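Gripper Week at Skitdale: The Gallery

25 Sep 2024

We finally got our two candidates side by side, and what a fun few days it was! The Junder is a plain two-finger parallel gripper, and the Olvera is the softer one with the rubbery pads. Both ran on the same arm, first on the bench and then in the simulator, 200 grasps each, with the controller settings left alone so the comparison stayed fair.

The bench rounds went quickly. The Olvera was lovely with the paper cups (only 5 drops all week) and the Junder was a champ with anything square. Then we moved to the simulated rooms, 15 of them, which we'd been building since July. I could have stayed in there all day. You get the view from the wrist, you nudge the arm a little, and suddenly the light changes completely.
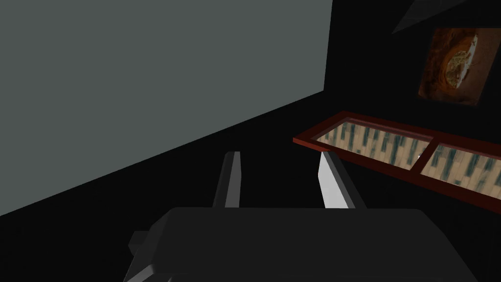

Simulator, wrist view. Fingers open, with a lit face on the right one and deep shadow in the gap. Love that red-rimmed frame off to the side!

Room 19 is a late addition from the Iveck set and we haven't run the Olvera in it yet. More pictures once we do, plus the full grasp tables for both grippers.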